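**Ticket 2555 — alumni newsletter bouncing for the older year groups**

Morning all, Selim here from the alumni office. The October mailing went out fine, but this one's come back with 952 bounces, nearly all of them people who left before 2000.
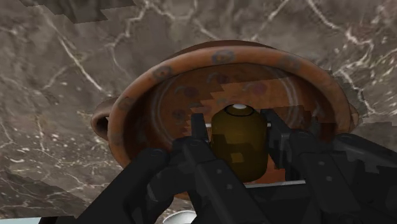 I've had a poke about in Weveck and the addresses look all right to me — no stray spaces, no missing dots. I did re-import the reunion list from Hukari last week, so that could be my fault!

**12 January 2023, update:** Erhan Gezer rang back (thanks, Erhan!). He reckons the import swapped the "old email" and "current email" columns, so we've been writing to addresses folk gave up years ago. I've swapped them back and sent a test to 26 people on the reunion list. One bounce so far, and that's a chap who's moved jobs.

Still to do: resend to the rest, and ask Erhan if the Skelen backup needs the same fix. Leaving this open till then.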